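The arm was bolted to the bench at the back of the Jirnville shed, between the drill press and the sink. She had built it over two winters from printed joints and a gearbox out of a dead mobility scooter. The controller ran a planner called Damar, which she had written herself and trusted as far as the elbow.

The task was to fetch cheese. A fridge was a fair test: closed volume, clear shelves, poor depth returns, soft goods. She ran it in simulation first, on the old tower under the bench, and let it go overnight with the door heater off to save the breaker.

By morning the log held 2,031 attempts. Of these, 456 had ended with the gripper closed on the block. The rest had ended in a shelf, in the wall of the cabinet, or at the joint limit of the wrist, which Damar reported as a success until she corrected the sign.

She made tea and opened the model again. Cheese on the top shelf, to the right of the brown lump. The two clear shelves below it had nothing on them, and she left them that way. An empty shelf was still a collision body.

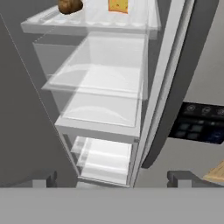
Why does the planner keep hitting a shelf it has been told about?

It has the shelf's position but too small a margin around it. The elbow sags under load, so the margin has to cover the sag as well as the thickness of the shelf.

She wrote that on the whiteboard and measured the sag with a dial gauge. It came to 2 mm at full reach. She padded the shelves in the model to suit and started a fresh batch.

Rain came over from Sastby in the early afternoon and the shed roof made it hard to hear the fans. The failure count climbed, then flattened. Attempt 412 took the block cleanly and backed out along the line it had gone in on. So did the one after.

At four she wheeled the real fridge across the concrete, chocked it, and opened the door to the tape mark. She put a block of tasty cheddar on the top shelf. The emergency stop went in her left hand - the cable only reached that side.

The arm lifted, paused for the depth reading, and went in.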